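Workshop Tips: Comparing Hands on Drawer Tasks

Use the same drawer for every hand under test, and set its opening before each run. Jointed fingers should be tried on a small round knob as well as a bar handle – results often differ. Route cables clear of the elbow.

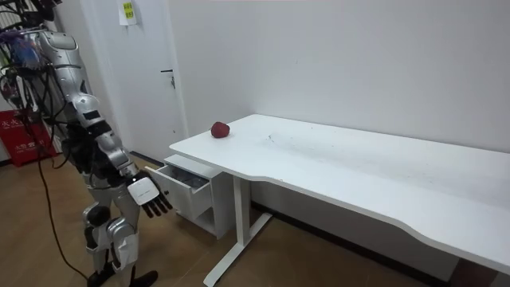
Record each attempt, including failed ones, before changing the controller settings. Davoud Abbasi keeps the log sheets for the Notov and Zarei hands.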